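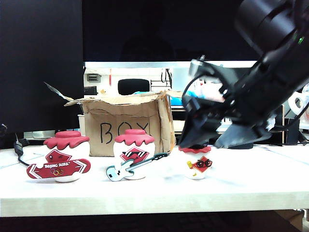

How many demos per object before it's worth training?

The number I keep coming back to is 100 per object for a single pick and place into a box, recorded by one operator in one style. Fewer than that and the policy learns the reach but is vague about when to close. Past 500 the extra ones mostly help if they start from different positions. If all 500 start with the object in the same place, you have one demo with noise on it.

April, bench 2, teleop

Task for the set is figurines into the cardboard box. Small ones with the red scalloped lids, standing in a row in front of the box. Prompt string stays as "put the figurine in the box" for all of them. I thought about separate prompts for the guitar one and the BEIJING 2022 one and decided against it for this set. Can be relabeled later from the episode notes if Prodwood wants it.

Started at 9:40 with the leader arm. First hour was poor. I was coming down too fast and correcting sideways at the bottom, and on playback the wrist makes a little hook just before the grasp. Threw those episodes out. The rule I settled on: stop above the lid, line up the fingers, then go straight down. It costs a second or so per episode and the recordings look much more alike.

Grasp notes by figurine:

- BEIJING 2022 one. Largest. The plaque sticks out on both sides of the body, so fingers coming in left and right land on the plaque if you go low. Grab higher, on the lid. Keep the wrist square to the table even though the plaque sits at an angle. I kept wanting to match the angle and it makes the grasp worse.
- Guitar one. The neck runs up past the side toward the box. Turn the wrist so the fingers close front to back. Closed on the neck twice and the whole thing swung around when lifted. Both episodes marked as fail and kept, in the fail folder.
- Glasses one. Smaller, lid flatter. Easiest to reach, easiest to miss. If you stop at the height that works for the big one you close on air. Has to be lower than feels right on the leader.

Box flaps. One long thin flap sticks up and out to the left, another is folded on the right. Coming in from the left at low height you hit the long one. I lift straight up first, then across, then down. Didn't trim the flap. Whoever runs the next set should leave it the way it is or start a new set number, please don't mix.

Latency. Leader to follower felt fine until 11:00 or so, then went rubbery. Logger was writing to the network drive again. Moved it to local disk and the feel came back. The Otard config still has the network path as default and I have now fixed this by hand more times than I want to. Changed it in the repo.

Gripper open width. Had it opening fully between grasps, which is wide enough for the fingers to push over a neighbor when the figurines are close together. Limited it on the leader trigger. Setting is saved as profile "small" on the bench machine. Don't use it for the Ghanem parts, it won't open far enough.

By-hand teaching vs. remote. Tried moving the follower directly with the motors slack for a few episodes after lunch. Positions come out very exact but my forearm is across the camera view for most of it, so they're no good for anything trained on images. Might still be useful for recording the hover poses. Remote for everything else.

Order of picking. Began left to right every time and realized the policy could learn the order and ignore the rest. From episode 43 on I pick in mixed order and swap places between episodes. Earlier ones are tagged "ordered" in the notes column.

To do:
- check the wrist cable at full rotation, it loops out on the one side and I want more slack before the next long run
- replay a handful of good episodes open loop and see if they land
- ask Skultbridge if they want the fail folder or only the clean ones
- write the start position for each episode somewhere better than my notebook

Stopped at 4:15. Arm parked, leader unplugged.

Last updated: April, 5:05 pm

Comments

On the front to back grasp for the guitar: are you turning the wrist before or after the hover? Mine are all before and I'd like them to match.

Before. Turn on the way over, then hover, then down.

The "small" profile also changed the closing speed on my login. Check yours.

Could you keep the slack-motor episodes out of the main folder? The loader picked them up last time.

Moved them to /handguided.

Recent entries
Leader arm trigger feels sticky
Otard config, what each path does
Ghanem parts, first grasps
Naming episodes so the loader can read them
Camera exposure on bench 2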